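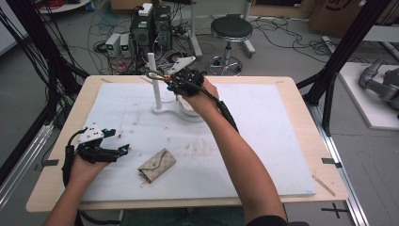 Debashish thinks the declined payments are the bank's doing and we should stop digging. Maybe. I've read the notice from Kneževič twice and it says foreign merchants "may" be affected, which tells me nothing about why our card went through for one supplier and bounced for another in the same afternoon.

April, 4:40 pm – Normand MacLeod
Filed under: Purchasing & Payments

Tried the Brukero order again. $281, declined. Tried a small one at the same store, $11, and it cleared. So either there's a cap on foreign charges or somebody's fraud filter dislikes us. The bank's phone line says there is no cap. I asked for that in writing and got a link to the fee page.

Flalluvora wants us to move everything to their prepaid card. The sales page says no hidden charges. The terms list a loading fee and a currency markup, and the markup is "set daily". I'm not signing up for that on the strength of a blue button.

Current state:
– Brukero order still open, they'll hold the quote for 60 days
– 2 pending charges on the old card, neither one matches a receipt I have
– Clellport branch has the dispute form, need a signature from Debashish

If the pending ones drop off by themselves I'll believe the bank theory a bit more. Next try is a wire, fee and all.

Recent entries
Card statement mismatches
Who has the spare card reader?
Wire transfer cutoff times
Supplier quotes, open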